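Small Habits, Long Hours: How Students in the Dularero Building Rest Between Study Sessions
Term project report, Introduction to Social Research

Why we picked this topic

Our group started out wanting to study sleep, like half the groups in the course, and it took us a couple of meetings to see that what we kept talking about was breaks. All of us had stories about sitting down for five minutes and looking up an hour later, or the opposite, working straight through lunch and then staring at the same paragraph until it was dark outside. The textbook has a nice chapter on rest at work, but it is mostly about offices and factories, and student life has a different shape to it. There is no whistle and no boss, and the work is never quite finished. So we settled on a simple question: when students in our own building stop working, what do they do, and do they feel better afterward?

The Dularero building seemed like a good place to ask. It has reading rooms on the upper floors, project rooms below, and a long hallway with benches that everyone passes through sooner or later. It also has the Ureck, the little coffee counter by the side entrance, where a good part of this report was argued over and written.

How we did it

We used two methods. The first was a paper questionnaire of 17 questions, which we handed out in the hallway and at the Ureck during September. We got 148 completed forms back, more than we had hoped for, and we would like to thank everyone who stood there balancing a form on a backpack. The second was a break diary. We asked a smaller set of students to write down every pause in their day for a week, with the time, the length, and a word or two on how they felt when they went back to work.

We tried the diary ourselves first, and that was a humbling week. It is surprisingly hard to notice that you have stopped working! One of us wrote "break?" with a question mark so many times that we added a box for it in the final version.
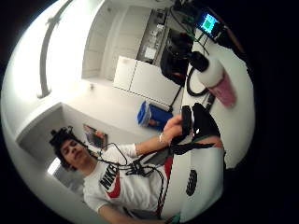
The diary pages went through several drafts before we were happy with them. Our first version asked for a score from one to ten, and people told us they spent longer choosing between a six and a seven than they had spent on the break. We changed it to three words – better, same, worse – and the entries came in faster and with more comments in the margins. The margins ended up being the best part.

What we found

The most common break by far was looking at a phone while staying in the same chair. Walking somewhere came second, usually to get a drink, and talking with somebody came third. In the questionnaire, 60 students said that they normally take their breaks without leaving their seat. When we read the diaries next to the questionnaires, though, the seated breaks were the ones most often marked "same" or "worse," and the walks were nearly always marked "better," even the very short ones down to the water fountain and back.

We also found a difference between kinds of work that we had not expected. Students who were reading or writing tended to drift into a break without deciding to. Students doing hands-on work in the project rooms stopped at clear points, when one step was done and the next one needed setting up, and several wrote that the setup itself felt like a kind of rest. One diary put it this way: "Sorting out cables is boring, but my head gets quiet."
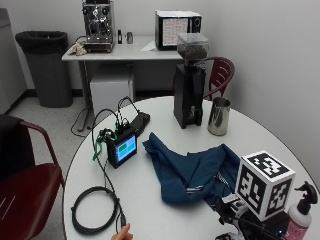 Figure 2. Round table with a cloth, cables, and a small screen.

Meals deserve a section of their own, but we only have room for a paragraph. Lunch was the break people cared about most and the one they gave up first when a deadline was close. Quite a few students wrote that they ate at their desks and felt a bit sorry about it afterward.

What we would do differently

Our sample leans heavily toward people who drink coffee, for reasons that will be clear to anyone who knows where we stood. We also missed the students who come in late in the evening, and their habits may be quite different. If we had another term we would set up a second spot near the upper reading rooms and keep it going past 9 p.m.

The diary group was also small, and people who agree to write down their breaks for a week are probably more careful about them than most. We kept the two sets of results apart when we did the tables, and the full tables are in the appendix along with 4 blank diary pages that anyone is welcome to copy.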